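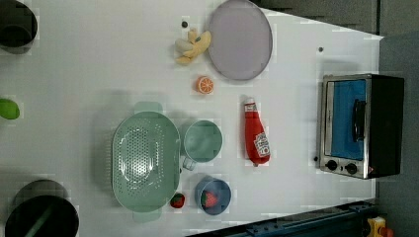

Notebook, 16 March 2019: door state check and overhead masks

Table layout is the usual one: toaster oven by the edge, colander, cup and blue bowl in the lower middle, plate and banana up top. Nothing on it gets moved between runs except by the planner. If you bump something, write it down here.

Goal for today was to get the oven door state out of the overhead view alone and stop relying on the joint log. The joint log says where the arm thinks it left the handle. When the grasp slips we get a "door open" flag on a closed door, and the place step plans straight into the glass.

Started with the Baudry segmenter at default settings. It finds the oven fine. It also splits the oven in two when the door is shut, because the blue behind the glass comes back as its own object. Mohammed-Awal had the same trouble with the old weights and got around it by merging any mask fully enclosed by another. I put that in as a post-step. It fixed the oven and broke the blue bowl, which swallowed its strawberry. Merge is now limited to masks inside the oven region. Ugly, but it holds.

Second strawberry, the one between the bowl and the colander, kept trading IDs with the one in the bowl. Both are red with green tops and they sit close together. Turned off appearance matching for that class and went to position only. No swaps after that in 60 frames. I would not trust it once either one is being carried.

Door check itself: I take a strip on the table side of the oven front and compare it with the stored closed-door background. If the strip differs enough, call it open. Threshold is 2,175 changed pixels, picked by eye from the histogram. Zulmira wants it as a fraction of strip area so it survives a camera remount. She is right, not done yet.

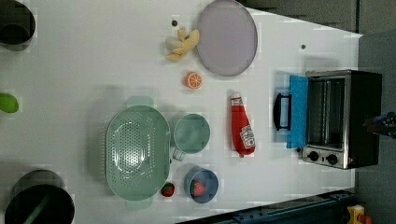

Door open, light blue sponge or cloth over it. Overhead view.

Open door reads as open, well over threshold. The blue item on the door is a problem for the next stage, though. The free-space map treats the lowered door as a flat shelf and the item changes its outline, so the planner's door polygon came out lopsided and it refused 6 of the place goals I queued by hand. All of them were reachable with the polygon drawn manually.

Tried in order:
- Fitting a rectangle to the door mask only. Worse, it shrinks to whatever glass is still showing.
- Fitting to door plus anything touching it. Better, but the handle pulls the outer edge too far toward the ketchup bottle.
- Anchoring on the oven front edge and using the known door depth. Good. Keeping this one.

The third needs the oven pose, so if pose drops out we have no door. For now the planner stops and waits in that case. I set the wait to 2 seconds in the Kavemby config, under the perception block.

The black pots on the left are only partly in view and the segmenter merges the lower one with what is behind it. Left alone. No goals on that side this week.

To do:
Threshold as a fraction (me)
Rerun the door check with the room lights down
Ask Zulmira if the Drusix planner can take a polygon with a confidence value, or only a hard yes/no
Commit the merge step with a comment explaining the oven-only limit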